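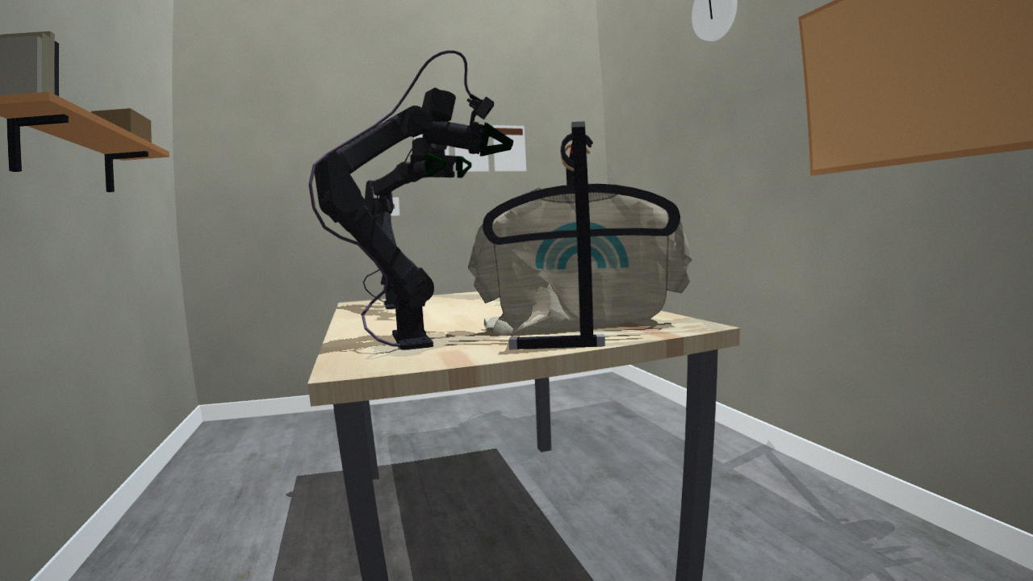
Local History FAQ: The Skokelthorpe Mill Lane Buildings
01/12/2022 – by Zoila Giraldo
Filed under: Streets and Buildings, Questions

Where was Mill Lane?
It ran north from the market square to the river. The lower half survives as the service road behind the library. The upper half was built over when the bypass opened.

How many buildings stood on it?
The tax survey lists 27 properties, of which 19 were houses. The rest were shops, a chapel, a smithy and two warehouses.

Who owned the warehouses?
Both belonged to the Ilie family, grain dealers. The larger was later leased to a rope maker named Zorkis, and older residents still call the site Zorkis Yard.

Was there a tavern on the lane?
Yes. The Gumine House stood at the corner with the square. It lost its license after a fire one July and reopened as a seed store. The cellar was filled in before demolition.

Why do the house numbers not match on older maps?
The lane was renumbered once. Before the change, numbers ran up one side and back down the other. Afterward, odd numbers were on the west side and even numbers on the east. Check the map's date before matching it to a deed.

Does anything remain above ground?
A section of the chapel wall, in the library parking lot, and two stone gateposts at the river end. The gateposts have been moved from their original position.

Are there photographs?
The archive holds 157 prints and negatives of the lane and the square. Most were taken by Arlindo Vasconcelos, who had a studio over the smithy. Prints can be viewed by appointment – negatives cannot be handled, but copies can be ordered.

Can I look up a former resident?
Give the surname and, if known, the house number. State whether the number is from the old or new series. Rent books are indexed by surname only.

Last updated: see date at top of page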